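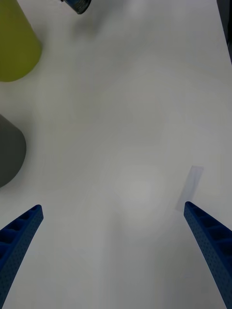

Section 5: Setting up the sorting reminders

Right, you've got the Mitum app on your phone and you've made an account, so now we can get on to the bit I like best — telling it which bins go out and when. Have your council's collection calendar handy before you start. Mine lives on the fridge door under a magnet and I still had to go and look for it.

1. Open Mitum and tap Places, then Add a place. Type your postcode and pick your address from the list. If you live in a newer street (I do!) it may be missing, so tap Enter by hand at the bottom.

2. Choose your collection area. In our town that's either Gratberg North or Gratberg South, and the line runs down the middle of the high street. Check your calendar if you're anywhere near it, as the two sides have different weeks.

3. Tap Streams and switch on the ones you have. Most homes here have two, mixed recycling and general rubbish. Garden waste is a paid extra and stays off until you switch it on.

Note: Streams you leave off won't show up in search either. I spent a whole evening in August wondering why the app had never heard of hedge clippings.

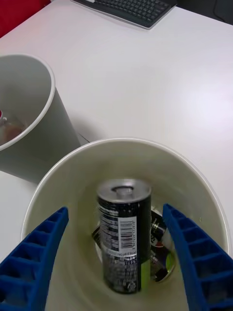 4. Set the first collection date for each stream, then how often it repeats. Do this one stream at a time and press Save after each. If you press Back instead it throws the date away without asking.

5. Pick a reminder time. I have mine at teatime the day before, with a second nudge at bedtime for when I've ignored the first.

Caution: Don't set up the same address on two phones using separate accounts. You'll both get reminders, one of you will tick it as done, and the other phone will go on pinging all night. Use Share this place and send an invite.

Now for the item list. It comes with nearly 4000 entries and they're all read from the Wojcik file, which you download once over wifi. Go to Settings, Item list, Get file, and leave the app open until the bar fills up.

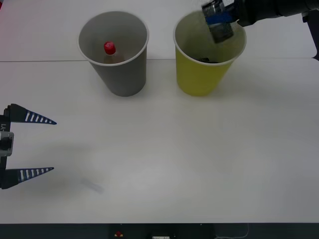 If the download stops with error 111, your phone is short of space. Clear out some old videos, close Mitum fully and try again. It picks up where it left off, so you won't have to start from scratch.

6. Try a search. Type "yoghurt pot" and you should get an answer with a coloured dot next to it that matches one of your streams. A grey dot means your council hasn't said either way, and for those I'd ring them up.

Note: The old Skotodier widget still works on the home screen, but it only shows the next collection. Hold your finger on it and choose Refresh if the day looks wrong after a bank holiday.

Bank holiday changes have to be put in by hand for now. Section 6 goes through that.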